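Ticket 1033 -- Fleltby hand gripper, fingers not closing evenly
Opened by: Sosina Araya
Status: waiting on customer

Unit 0147 again. Left finger lags the right when I squeeze slowly, which is a shame, as slow is how one folds pants. Recalibrated 2 times. The app congratulated me both times.

Reply, Blagoje Dimitrov, Fleltby support: Please try it on dark clothes laid flat on the bed and note the firmware version.
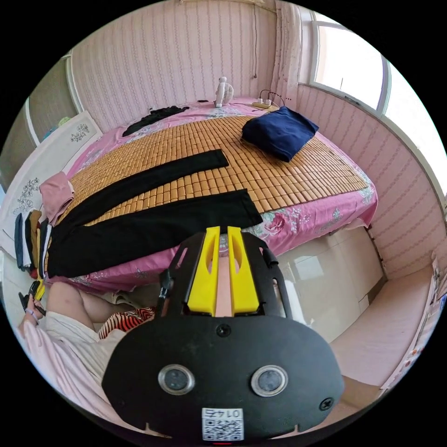
Does recalibrating erase the saved sessions?
Saved sessions stay on the unit until you delete them from the app.

Sosina: Firmware 17. Same lag on black fabric. The manual suggests "a gentle reset" -- I held the button until it felt less gentle. No change.

Blagoje: Sending a finger spring kit. Please leave the yellow fingers on for now.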